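Chapter 3
Bread That Rises: Yeast, Flour and Time

Think of the last really good loaf you ate. The crust crackled when you squeezed it, the inside was soft and full of uneven holes, and the smell probably got to you before the plate did. All of that starts with flour, water, salt and yeast - four things you can buy at any corner store!

Yeast is alive, and that makes bread dough more fun than almost anything else in this book. It feeds on the sugars in flour and gives off gas, and the gas gets trapped in a stretchy web called gluten. You build that web when you knead. Push the dough away with the heel of your hand, fold it back, give it a quarter turn, and go again. After a while it stops tearing and starts to feel springy (you'll know it when you get there, and it's a lovely moment).
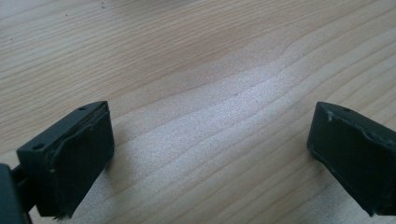 Figure 3.1 Pale wood grain on a tabletop.

Kneading doesn't take much equipment. A clean, steady surface at a comfortable height will do, with a light dusting of flour. Go easy on that flour, though. A sticky dough is often a good dough, and every extra handful makes the loaf a little heavier.

Our first recipe is the Diltari loaf, a plain round bread that we bake again and again in this course. It starts with 400 grams of bread flour and needs 30 minutes in a hot oven. Later in the chapter we move on to Vakach rolls, small and glossy and brushed with egg, and then to a slow dough that rests overnight in the refrigerator and tastes wonderfully tangy the next day.

Before you begin, read Section 3.1 on water temperature. Dough made in September behaves differently from dough made in a freezing kitchen, and a cheap thermometer will help you more than any fancy mixer.

Words to know: gluten, knead, proof, crumb, score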